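Flundalora, two-disc edition
Directed by Ehsan Bangash. Released by Grimonance in a run of 2,000.

The label calls this heist comedy a lost classic. We stock it anyway. The first hour moves well, and Parveen Tanoli is very good as the forger, but the big twist is plain from the second reel.

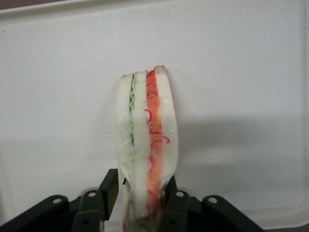
Film > Comedy > Crime

Disc one has the movie, with a new transfer that looks clean in daylight and muddy at night. Disc two claims 37 minutes of unseen footage. Most of it is Tanoli walking through doors. The commentary has Bangash explaining jokes, which doesn't help them.

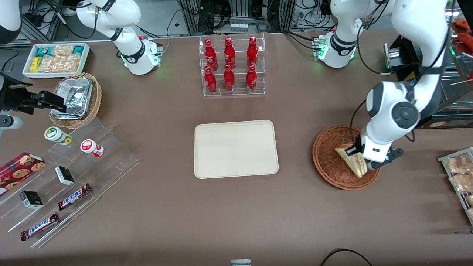 Triangular sandwich, held upright in an oval basket

The booklet runs 10 pages, four of them ads for other Grimonance discs. If you already own the old Rurlow release, I'd keep it. The sound is the same.

Region free. Subtitles in English only. No returns once the seal is cut.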